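The Trouble With the Tidy Corner
By Vira Sydorenko

Every office I have worked in has had a corner with two nice chairs and a little table. I have worked in 4 of these places, and I could draw you the corner from memory. I could not tell you one thing that was ever decided in it.

The people who sell office furniture will say otherwise. When Tradmont redid our floor, the brochure promised "casual collisions." Our bill for the lounge areas came to 2,000 dollars before anyone had bought a decent broom. My colleague Myroslav Didenko thinks I am being cheap. He says a pleasant corner makes people feel looked after, even if they only walk past it on the way to the printer. Maybe. I notice he eats lunch at his desk.

What bothers me more is what the corner does to our idea of clean. Two matching pillows, set at matching angles, and we all agree that the room has been taken care of. Then look down. Streaky gray carpet is sold on the promise that it hides dirt, which has always struck me as a strange thing to pay extra for. I would like to know where the crumbs are. Staples, too. A floor that hides 300 of them has 300 of them.

So I judge an office by its dustpan. Is there one, can a person find it without asking, and does anyone mind if a visitor sees it? Most places I know fail on the second. The dustpan lives in a locked closet, the key is with the night crew, and the spilled granola waits until 10 at night.

A yellow dustpan at the foot of the wall, then two pale armchairs and the round table between them: 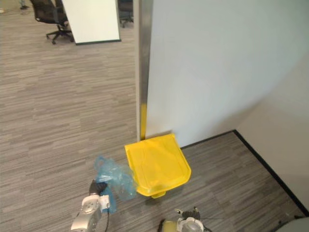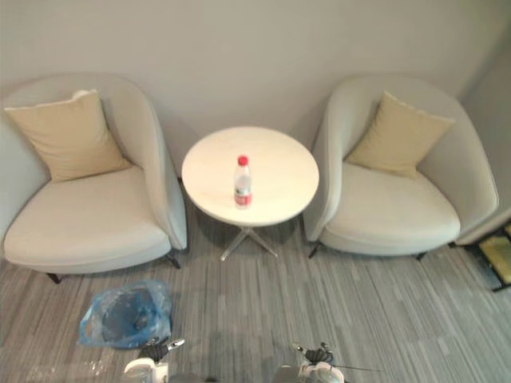
Myroslav would spend the money on more seating. I would spend it on a hook, at hand height, by the kitchen door, and a second hook at the far end of the floor so there is no long walk with a handful of coffee grounds. He says hooks look like a school. I liked my school. It had a broom in every classroom, and we used them, badly, in August heat with the windows open.

Keep the chairs if you have them. I have no plan to sit in ours.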